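Guminix Saber
Hand-held two-finger gripper for teaching by demonstration

Home > Teaching tools > Hand-held > Saber

Sold as a left/right pair, or singly if you already own one and only need its twin.

Overview

Hi, I'm Aravind Pinto. I look after the teaching tools at Guminix, which means I write these pages and also answer most of the emails that come out of them! If you've used our remote-control kits you know the routine already: you drive the arm from across the room, it copies you, and the whole run gets saved as something the robot can learn from. Saber skips the arm. You hold the fingers yourself, do the job with your own two hands, and the recording goes to the robot later.

I came to this from the remote side and I was pretty stubborn about it. I like driving robots. Then I tried to flatten a pillowcase through a headset, got a lovely crisp fold on attempt whatever-it-was, and watched Ayman Ghoneim do the same thing with a pair of early Sabers while I was still waiting for my arm to home. So, okay, I was converted (for cloth, anyway – more on that further down).

How it works

Squeeze the handle and the two curved fingers close. Let go and they open again. The linkage behind the fingers is the same one we put on the Grotov arm gripper, with the same travel and the same pads, so the grip you use in your hand is a grip the robot can make. A camera on the tool records what the fingers are up to, and the opening width gets saved right along with it.

Use one for simple pick and place. Use two for anything floppy. Bedding, towels and T-shirts all want one hand to hold and one hand to pull, and a bed makes a terrific work surface for it. Lots of room, a nice low height, and you can walk around it.

Working over a bed:
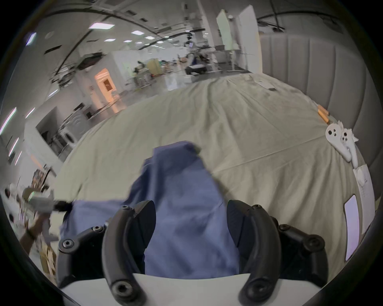
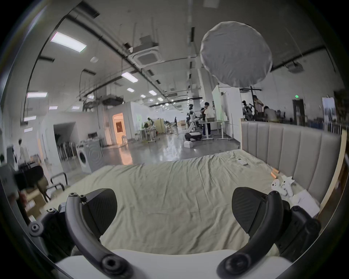 My advice for cloth is to go slower than feels natural. People who fold laundry every week are fast, and they do this little flick at the end that's really hard for an arm to copy. Pinch, lift, pause a beat, lay it down. If you fumble a corner, keep going and fix it the way you normally would! A recording with a fumble and a recovery in it is worth having, and we keep plenty of those in our own sets.

Start each take with the fingers open and pointed at the work. Cidska (our recording software, free download, included with every Saber) uses those first moments to line up the left and right tools. I still forget this about once a morning.

What you get

2 hand-held grippers, one left and one right
4 spare finger pads
1 hex key for the finger screws
2 charging cables
Carry case
Cidska license, no yearly fee

Specs

Weight: 400 g per hand
Takes stored before you need to offload: over 10 hours' worth
Fingers: curved, black, replaceable
Works with: Cidska, Grotov arm gripper

Saber or remote control?

I get asked this more than anything else, so here's my honest take. If you need the robot's exact joint positions, or the job puts the arm somewhere a person can't comfortably reach, stay with remote control. Same goes for pushing hard on things, where you want to know what the arm itself can manage. For soft stuff, household stuff, and any job where you need a big pile of recordings from a lot of different rooms, get the Saber. It goes in a backpack. You can bring it to somebody's kitchen.

Plenty of our customers run both, and Cidska will keep the two kinds of takes in one project if you tag them when you save.

Care

Wipe the pads with a damp cloth when they start picking up lint. Check the screws at the finger joints before a long session and snug them up with the hex key, gently please (Ayman has replaced a few that were tightened by enthusiastic people, me included). Don't hang the tool up by one finger.

Known issues

The right handle's charge light stays on for a while after unplugging. It's harmless and we'll fix it in the December firmware. Very shiny floors can confuse the tracking if you hold the tool low, so keep it up at working height when you walk between takes.

Ordering

In stock and shipping as of August 3, 2020. Single replacements ship from the same shelf, just tell us left or right in the order notes. Questions about whether your task is a good fit can go through the contact form, and they'll land with me or Ayman.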